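The team at Mevosora has been recording arm demonstrations for button and object tasks for a little over a year. I spoke to the engineer responsible for the collection protocol, who asked to be quoted by role only.

The current set holds 2,271 accepted episodes. "Accepted is the word that matters," the engineer said. "An episode can reach its goal and still be rejected, if the operator hesitated or the timestamps drifted." In the last review 193 episodes were removed, most of them for drift between the wrist stream and the fixed one.

Operators work in blocks of 60 episodes, then change over. Longer blocks were tried in May. "People get efficient. They find one approach and repeat it. The policy learns that approach and fails from any other start."

I asked how a new task is added. The minimum is 200 episodes before a first training run, with the objects moved between each. The storage format, Arnance, keeps every camera stream separate, and nothing is cropped or colour-corrected on the way in. "If you clean it up at recording, you have to clean it up at run time as well." 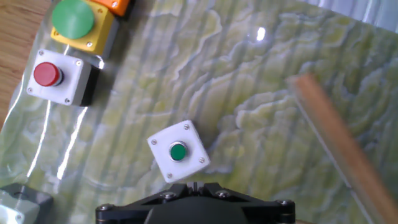
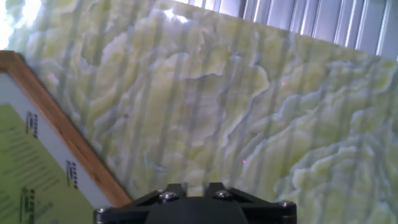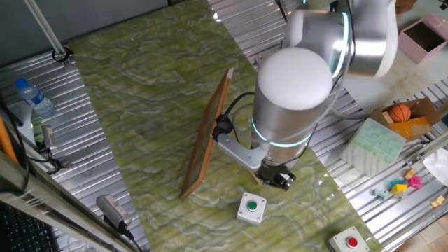

Episode variety was the subject the engineer returned to most. Start poses are drawn from a list, but object placement is left to the operator, and the two are checked against each other weekly. Surfaces are treated the same way. The marbled green top is glossy, and the white glare on it moves as the wrist moves. "A matt sheet would give us nicer pictures. I would sooner have the glare in the training data than meet it later." Asked whether the veining confuses the model, the engineer said it had in early runs, when small objects were lost against it, and that the error fell once placements were spread more evenly. Figures for this are not yet published. The next task on the list is Sampaio, a two-step sequence, with recording to begin when the labelling guide has been revised.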